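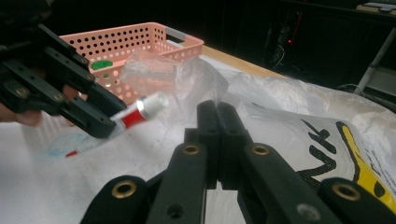 Two grippers at the tube table, Tellside open day. Left one has its tip down on the tube, right one open just a crack.

Arorwood open day, Tellside workshop
Saturday, June 26, 2021

Quick page, more words than I meant. Doors were meant to be 10, opened at 9.40 as there was already a queue down the side lane. Final count at the desk was 109 through the roller door, which for a wet winter Saturday is pretty good going. Thanks to everyone who came and to everyone who brought cake.

The tube table
Busiest spot all day. Hand-held grippers, black plastic, you hold them and work the fingers yourself. White plastic sheet down over the table, pink basket at the back with the green sticker on it, a little tube with a white screw cap and a red band. The job: get hold of the tube, squeeze from the flat end, don't chase it round the table. Harder than it sounds. Two people one gripper each was the popular way to do it and also the way that led to the most arguing.

A few things people asked at that table, answers as given on the day, tidied a bit:

Why hand-held and not on an arm? Because you learn the fingers first. Same fingers later go on the arm bench.

Why a tube? Soft, rolls, changes shape when you press on it. Blocks are easy. We did blocks at the April day and everybody had it sorted in five minutes.

Is the tip meant to be that blunt? Yes. Sharper ones are on the shelf, they mark everything.

Can kids have a go? They did. Better than the adults, mostly.

What's with the plastic sheet? Have you ever squeezed a tube with a pair of grippers.

The arm bench
Safavi arm, running the pick and place loop from 11 till the lunch break and again from 1. Stopped 3 times. Twice was us leaning on the stop button. Third time we're still looking at, the log just says "limit" and nothing else useful. It came back up after a restart and was fine till close. Will put a note up when we know.

Lots of people wanted to see it go faster. It does go faster, we don't run it fast with people at the rail. Sorry to the two boys in the footy beanies who asked every ten minutes.

Pliner corner
Pliner is the little planning program we use to line up the moves before anything runs for real. Had it on the big monitor so you could drag the blocks about and watch the pretend arm follow. Someone got it to tie itself in a knot which we did not know was possible. Screenshot saved, bug written up. If that was you, well done, get in touch.

Finger printing (the plastic kind)
Printer was going all day turning out spare links. 37 done by close, a few stringy ones in teh reject tub. If you took one home as a keyring, that's fine. If you took a good one home as a keyring, also fine but we'd quite like it back.

Odds and ends
- Sausages ran out at 12.15. Will double the order.
- Parking was a mess. Next time please use the bottom gravel bit and walk up, the neighbours need their driveway.
- Heater by the roller door did nothing at all. Bring a jumper.
- Grey scarf and one child's glove left behind, both on the hook by the kettle.
- Donation tin came to $300 even. Goes to bearings and a second set of grippers for the tube table so the line is shorter.

Hands-on nights
A lot of you asked if you can come back and have a proper try. Yes. Thursday nights from 6.30, no experience needed, closed shoes please. Start on the hand-held grippers, same as the open day, then move over to the arm bench when you're comfortable. Under 12s need a grown-up in the room. Not dropped off, in the room.

Schools and clubs: we can do a group but not a bus load, the floor just isn't big enough. Best to email first and tell us ages and what you've done before. We'd sooner run two small sessions then one where half of you are stood at the back looking at coats.

Next open day
Not set yet, likely spring. Tube table will be back, and we want a second one next to it with something floppier, maybe cloth or a bread bag. Suggestions to the usual address or stick a note in the box by the door.

Page will get fixed up when there's time. If a link's broken, tell us.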